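시뮬레이션 양팔 로봇의 책 집기 과제에서 그림자 조건이 정책 성능에 주는 영향
학부 연구 프로젝트 결과 보고서
작성: Malachy Costello
제출일: 9월 7일 화요일

1. 연구의 배경

저는 지난 학기부터 양팔 로봇의 모방학습을 공부하고 있습니다. 우리 조가 사용한 시뮬레이션 환경은 Plustent이고, 렌더링 설정은 Dulton이라는 이름의 설정 파일 묶음으로 관리하였습니다. 처음에는 책을 집어서 옮기는 정책을 학습시키는 것만 목표로 하였습니다. 그런데 8월 초에 조명 위치를 조금 바꾼 뒤에 같은 정책의 성공률이 크게 낮아졌습니다. 물체의 위치와 로봇의 초기 자세는 바꾸지 않았으므로, 저는 팔이 테이블에 만드는 그림자가 원인일 수 있다고 생각하였습니다. 이 보고서는 그 가설을 확인한 과정을 정리한 것입니다.

2. 관련된 선행 작업

같은 연구실의 선배가 만든 Calloway 정책은 손목 카메라와 상단 카메라의 영상을 함께 입력으로 받습니다. 이 정책의 학습 데이터에는 조명이 한 가지밖에 없었습니다. 선배의 보고서에는 물체의 색을 바꾼 실험은 있으나 그림자를 바꾼 실험은 없습니다. 그래서 저는 정책의 구조는 그대로 두고 데이터의 조명 조건만 바꾸기로 하였습니다. 구조까지 바꾸면 결과를 해석하기가 어려워진다고 지도 조교님도 말씀하셨습니다.

3. 방법

3.1 데이터
원격 조작으로 모은 시연은 모두 414개입니다. 모든 시연에서 물체는 책 한 권이고, 책의 위치와 방향은 매번 무작위로 정하였습니다. 시연 중에 책을 떨어뜨린 경우에는 기록을 버리고 다시 수행하였습니다. 카메라 영상과 관절 각도는 같은 시간 간격으로 저장하였습니다.

3.2 조명 조건
조건은 두 가지입니다. 조건 A는 확산광만 사용하여 팔의 그림자가 거의 생기지 않습니다. 조건 B는 위쪽에 광원을 두어 두 팔의 그림자가 테이블에 넓게 생깁니다. 조건 B의 영상은 새로 시연을 모은 것이 아니고, 조건 A의 관절 궤적을 다시 재생하면서 렌더링한 것입니다. 따라서 두 데이터의 동작은 완전히 같고 영상만 다릅니다.

3.3 학습과 평가
정책은 세 개를 학습시켰습니다. 첫째는 A만, 둘째는 B만, 셋째는 A와 B를 절반씩 섞은 데이터를 사용하였습니다. 섞은 데이터의 전체 개수는 다른 두 경우와 같게 맞추었습니다. 평가는 조건마다 41회씩 하였으며, 책의 초기 위치는 세 정책에 모두 같은 목록을 사용하였습니다. 책을 테이블에서 들어 올린 상태를 2초 동안 유지하면 성공으로 기록하였습니다.

4. 결과

A만으로 학습한 정책은 조건 A의 평가에서 41회 중 33회 성공하였습니다. 그러나 조건 B에서는 성공이 절반에도 미치지 못하였습니다. 실패한 경우를 하나씩 다시 재생해 보니, 그리퍼가 책의 가장자리가 아니고 그림자의 경계 쪽으로 내려가는 일이 많았습니다. 특히 책의 긴 변이 가로로 놓여 있고 그 근처에 그림자의 경계가 지나갈 때 이런 실패가 자주 보였습니다.

B만으로 학습한 정책은 조건 B에서는 안정적이었으나, 조건 A에서는 접근 동작이 느려졌습니다. 섞은 데이터로 학습한 정책은 두 조건의 차이가 가장 작았습니다. 다만 조건 A만 보면 첫째 정책보다 조금 낮은 결과입니다. 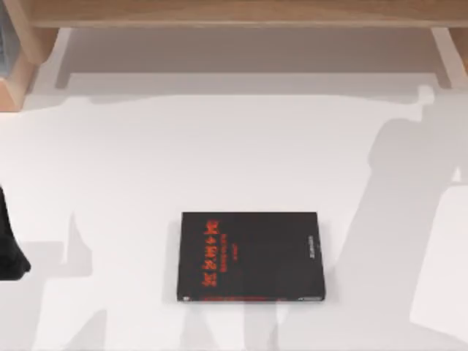 그림 1. 조건 B의 렌더링 영상. 검은 표지의 책 양쪽으로 로봇 팔의 그림자가 테이블에 드리워져 있다.

5. 논의

그림 1에서 오른쪽 그림자는 관절이 굽은 팔의 윤곽과 비슷하고, 왼쪽 아래의 그림자는 각진 모양입니다. 책 주변에도 더 옅은 그림자가 있습니다. 저는 처음에 진한 그림자만 문제가 된다고 예상하였으나, 실패 기록을 보면 책의 아래쪽 변에 닿는 옅은 그림자도 영향을 주는 것 같습니다. 이 점은 아직 정량적으로 확인하지 못하였습니다.

또한 책의 표지가 검은색인 것도 결과에 관계가 있을 수 있습니다. 테이블이 흰색이므로 책과의 대비는 충분하지만, 표지가 밝은 책에서는 그림자와 책의 구별이 다르게 될 것입니다.

6. 한계와 앞으로의 계획

광원의 위치를 한 곳만 시험하였다는 것이 가장 큰 한계입니다. 실제 로봇에서의 검증도 하지 못하였습니다. 다음 학기에는 광원의 위치를 연속적으로 바꾸는 Peredetti 스크립트를 완성하고, 그림자의 진하기와 실패 위치 사이의 상관을 계산하려고 합니다. 스크립트는 지금 광원의 높이만 바꿀 수 있고, 방향을 바꾸면 렌더링이 중간에 멈추는 오류가 남아 있습니다.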